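Section 3: Setting up the Clestel label printer

Right, you've got the thing out of its box and the cables are all over the desk. Give yourself a clear half hour for this part. I did my first one at 4.45 on a Wednesday and ended up finishing it on Thursday, so learn from me there.

Before you plug anything in, lift the lid and pull out the orange foam strip. It sits right under the print head and it's easy to miss. Run the printer with it still in and you'll get a horrible grinding noise (and a smear of orange on your first few labels).

1. Stand the printer somewhere flat, with the power socket facing the wall.
2. Open the lid with both side catches together. One at a time will bend the hinge.
3. Drop the roll in with the labels feeding from underneath. I still get this wrong about every other time!
4. Pull two labels' length past the tear bar and close the lid until it clicks on both sides.
5. Plug in, switch on, and wait for the light to go from amber to green.
6. Hold the feed button down for 3 seconds. It'll spit out a few blanks while it works out where the gaps are — let it finish.

Caution: the print head gets hot after a long run. Leave it to cool before you go poking about with a cleaning pen.

Note: Natton rolls and Vavemden rolls both fit, but the Vavemden ones have a slightly wider core, so you'll need the grey spacer from the accessories bag.

Choosing your label stock

Paper labels are fine for boxes and folders. For anything that gets knocked about, go for the polyester ones and set the darkness to 13 in the menu. I'd also wipe the surface down and let it dry properly first, especially on metal. Bare, scuffed metal is where I've had the most labels lift at the corners, so I look for the smoothest patch I can find and keep well clear of any peeling finish. 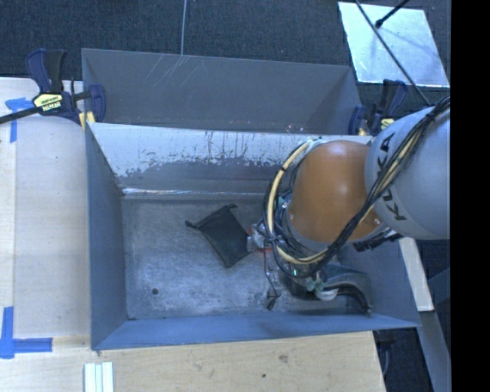

Mughal, commenting on the last version of this guide, wrote that darkness 13 made his small barcodes bleed together and he'd had to drop it by 2 before the scanner would read them. Fair point, so print a test label first and scan it.

7. From the menu choose Test, then Single.
8. Scan the result. If it won't read, lower the darkness one step and print another.
9. Once you're happy, choose Save. The setting is lost at power-off if you skip this.

Section 4 covers getting the printer onto your network.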